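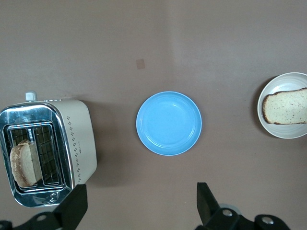
JERKLEY, 21 Dec 2021

Gallery: Collecting Kitchen Examples at the Arkix Laboratory

The Arkix Laboratory in Jerkley has published the first portion of its breakfast task collection, a set of recorded demonstrations intended for training robot arms to handle ordinary food and tableware. Recording began in September. The collection now holds 3576 accepted demonstrations, against a target of 4000 set at the beginning of the program.

In each session an operator guides the arm through a short task by means of a hand controller. The system stores the motion of the arm, the opening of the gripper, and the views from the cameras, including the small one mounted at the wrist. A written instruction is attached to every demonstration before it enters the collection.

The wrist view at the top of this page comes from the toast series. One slice of bread stands in the left slot of the toaster and the right slot is empty. A second slice lies flat in the white bowl, and the light blue plate between them holds nothing. The gripper fingers are spread wide.

Notes on the toast series

The toast series accounts for 395 of the accepted demonstrations. Its instructions cover moving bread between a toaster, a plate, and a bowl, in either direction. Operators are given the instruction only after the objects have been placed, and the placement is changed after every 10 demonstrations. The toaster remains unplugged at all times.

Bread was chosen over the plastic food used in earlier work at the laboratory. A real slice bends when gripped and sheds crumbs, and its crust and its center do not respond to pressure in the same way. Slices are replaced during the day as they dry out. The state of the bread is entered in the session log as fresh, firm, or stale, and users of the collection may filter by that entry.

Removing a slice from a toaster slot has been the slowest of the tasks to record. The fingers must come down on either side of a narrow edge, and a small error in angle brings them against the metal. Demonstrations in which the gripper touches the toaster are kept if the slice is still delivered, and are marked "contact." Those in which the slice tears are stored in a separate folder and are not included in the totals given on this page.

Review and release

Each demonstration is reviewed by a second operator, who did not record it. The reviewer confirms that the written instruction matches the motion, that no camera stopped during the recording, and that the arm came to rest at the end. Verstraete, the laboratory's partner for data storage, maintains the archive and issues corrected files when an error is reported.

Training runs are carried out with Hilis, the laboratory's own learning software. A first model trained on the toast series is under evaluation, and results will be posted when the test sessions have been completed. The laboratory does not plan to release model weights with this portion of the collection.

Requests for access should be made in writing and should state the purpose of the work, the institution responsible, and the storage space available. Partial downloads are possible by task. Teaching departments may request the short edition, which contains the wrist camera recordings and the written instructions only.

Shares: 41 | Comments: 3

Comments

gripnotes
Is the contact mark applied to the whole demonstration or to the moment of contact? We would need the time for our work.

Arkix Laboratory
The mark applies to the whole demonstration in the present release. The time of contact is in the session log, which can be requested with the files.

mlk_teaching
We asked for the short edition for a second-year course. The stale bread entries made for a good class discussion. Would be glad to see the torn slices included at some point, even as a separate download.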